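Trailer for Cement makes it look like a horror movie. Is it one?

Asked by tronville_local
Viewed 2289 times

My wife and I watched the new trailer for Cement last night and now we can't agree on whether to go. She does not do horror. She lasted eight minutes into a movie about a haunted dollhouse and slept with the hall light on until January. I had told her Cement was a family drama about two brothers who run a construction company, which is what the first trailer sold us back in the spring. Then this second one comes out and it's all slow zooms on a basement wall, a kid humming, and somebody whispering "he's still in the foundation." So which is it? I don't need the plot. I need to know if I'm sleeping alone in a bright room.

Also, is it worth driving to the big screen in Jandow, or is the Tronville twin good enough?

3 answers

Answer from Anca Furtună (accepted)

I caught the early showing in Jandow. It's a family drama wearing a rented horror costume. The whispering line is in there, but it's said at a dinner table, in daylight, by an uncle who has had a lot of wine, and he's talking about their father's influence on the business. The trailer people lifted the audio and laid it over a shot of a wall. I almost admire it.

There is one stretch your wife may not love. A little past the halfway mark the younger brother goes down to the basement with a flashlight and the sound drops out for what feels like a week. Nothing jumps. There's a noise, the noise is a water heater, and the two of them have the best argument in the movie standing next to it. After that it's mostly lawyers.

The kid humming is his daughter. She hums all the way through. By the end I was frightened of her, but for different reasons.

It runs 169 minutes, and I'd call that the scariest thing about it. Get the aisle.

Answer from moviedad211

its horror. watch the trailer again

Comment from tronville_local: Did you see the movie?

Comment from moviedad211: dont need to

Answer from Emanuel Marinescu

Anca has it right about the tone, so I'll only add a little on the director, if it helps you set expectations. Rusu has had this done to him before. His last one was a quiet thing about a widowed dentist, and the studio cut a trailer with a drill sound and a child's drawing of teeth. The horror crowd showed up and hated it, the dentist crowd stayed home, and it was gone in two weeks. You'd think somebody would have learned something, and I suppose they did, in that this time they spent more on the drill.
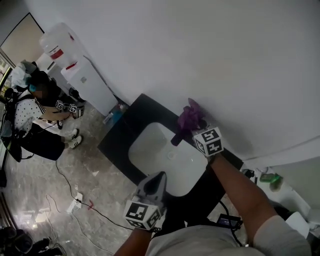

My rule with a Rusu trailer is to turn the sound off and watch it once more. With no music under it, the second Cement trailer is two men in nice coats looking disappointed in various rooms. There's one quick shot of a hand coming out of wet concrete, and I'll spoil this much: he dropped his keys.

As for the theater, go to Jandow if you care about sound. The Tronville twin has one good speaker and it's over the restroom door. On the other hand Tronville tickets are cheaper and the seats were replaced, by which I mean they were moved here from Jandow.

If your wife wants a safety net, sit near the back and tell her to go get popcorn when the flashlight comes out. The line took me around 8 minutes, so she'll be back for the lawyers.

Comment from tronville_local: We went. She loved it. I'm the one who had trouble with the water heater. Ours is right under the bedroom.

Comment from moviedad211: so its horror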